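What Color Does to a Room: Background Green and How People Rate a Space
Project report by Esko Pesonen, Trokside 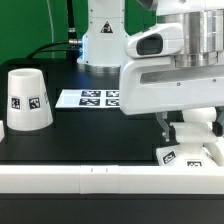

Bright green behind a black tabletop and a white machine.

I started this project after my aunt in Oksanen repainted her kitchen green and then, all through the winter, complained that it felt smaller. I wanted to know whether a wall color can really change how big or how calm a place seems to us, or whether she was simply tired of it by the time I came to visit.

My method was plain enough. I painted 2 large boards, one bright green and one pale gray, and stood each of them in the same corner of the school library at Trokside for 5 days. Students who sat there filled in a short form on how roomy, calm and cheerful the corner felt. I had printed 200 forms and very nearly ran out – my classmates were kinder with their time than I had any right to expect.

The green board scored higher for cheerful, and I must say that did not surprise me. For calm, the gray one came out a little ahead. On roominess the answers were so mixed that I would not like to claim anything, although several people wrote in the margin that green seemed to come toward them.

If I did this again I would choose a corner away from the window. The weather changed a good deal during the green days, and I suspect that the sunshine helped. I plan to repeat the gray half in May.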